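Grosgate Court - shared shower and washroom check, with comments

Carried out 2019-09-28. Covers the ground floor washrooms and the bin store passage. Items are marked OK, Watch or Action. The last full check was in April and anything carried over from then is noted.

1. Entrance and door
OK. Door closes on its own and the lock can be opened from outside with a coin. The lower hinge has been tightened.

2. Lighting
Watch. One fitting by the basins is slow to come on. Spare tubes are in the meter cupboard, top shelf.

3. Hot water
Action. Basin 2 ran at 41 degrees, as it should. The other basin took far too long to warm up and the mixing valve needs looking at. Biment fitted the valve and should be asked first.

4. Wall tiles and fittings
OK. Wire baskets and racks must be firmly fixed, with no sharp ends at hand height. Pale tiles show soap marks quickly, so wipe them down weekly. Sealant in the corners to be checked again next time. 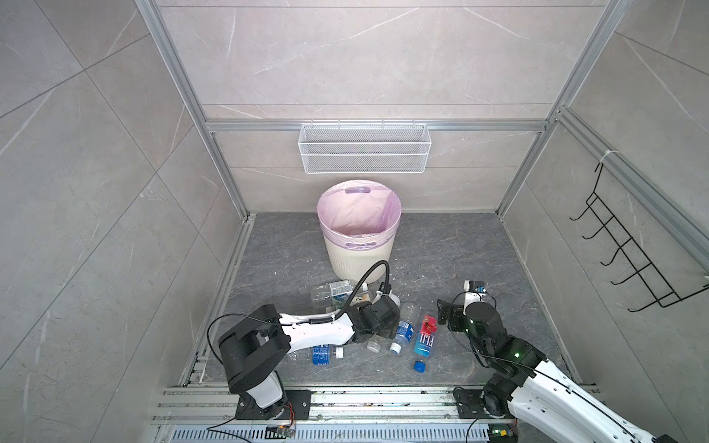 5. Floor
Action. Dark stone floors hide water, so the wet floor sign goes out every time they are mopped. Grit and small bits of litter should be swept up before mopping - mopping over them only moves them about and scratches the surface. Use the Indier floor cleaner at one capful to a bucket. No bleach on the stone.

6. Drains
Watch. Both gratings lift out. Hair trap in the left one was full and has been emptied. Carried over from April: slight smell after a dry spell, cured by pouring a jug of water down.

7. Bins and loose rubbish
Action. Bottles are not to be left on the floor next to a bin, where people can tread on them. Pick them up on each round and take them to the recycling. Wipe round the foot of the bin at the same time.
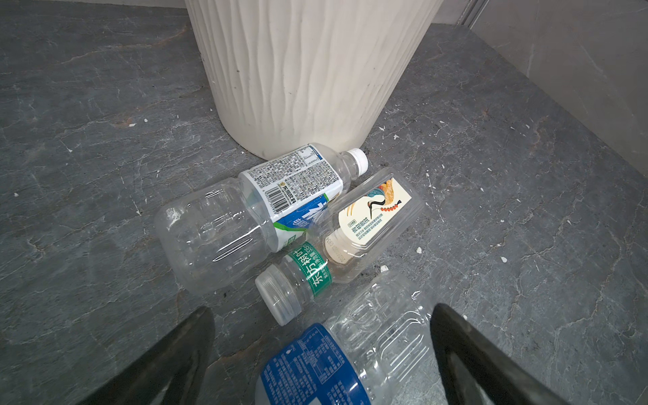 M. Grgić
Building safety inspector, Grosgate Court

8. Ventilation
OK. Fan runs on for 20 minutes after the light goes off. Cover removed and dusted.

9. Electrical
OK. Hand dryer casing is sound and the pull cord has been replaced. No extension leads in use. The heater stays off until its label has been renewed.

10. Cleaning cupboard
Watch. Kept locked, but the key was in the door when I arrived. Data sheets are on the inside of the door. Two spray bottles had no label and have been thrown away.

11. Costs
The valve and the light fitting come out of the repairs budget, which stands at 4000 for the year. Get a price for both jobs together.

Items 3, 5 and 7 to be signed off in the log book by the office once done.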